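Ticket 2488: Odico badge printer drops off network at Tanbridge site
Status: Resolved
Category: Printing / Network

Symptom
Printer on the second floor goes offline after idle. Queue shows "port not responding". Power cycle restores it until the next idle period. Other devices on the same switch are unaffected.

Checked
Cable swapped, no change.
Switch port moved from 12 to 32, no change.
Ping from print server: normal while printing, no reply after 610 seconds idle.
DHCP lease on server: valid, but the address had also been set by hand on another device.
Firmware: build 81.

Attachments (2)
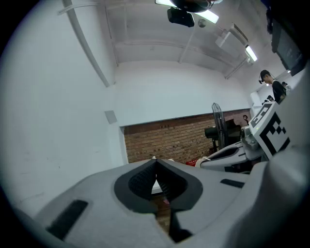
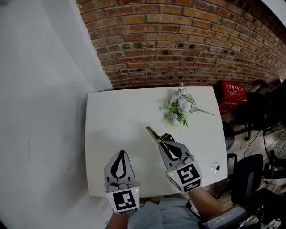

Second attachment: white table by the brick wall, flowers near the far edge.

Cause
Two faults. The address conflict came from a Khoo label printer with a static IP inside the DHCP range. Separately, deep sleep on build 81 shuts down the network interface and does not wake on a print job.

Fix
Label printer set to DHCP. Reservation added for the badge printer. Deep sleep disabled under Settings > Power. Spooler restarted on the Grondent print server and stuck jobs cleared.

Result
Left idle overnight. Ping answered at 7:40 am, test badge printed on first attempt. Re-check the sleep setting after any firmware update.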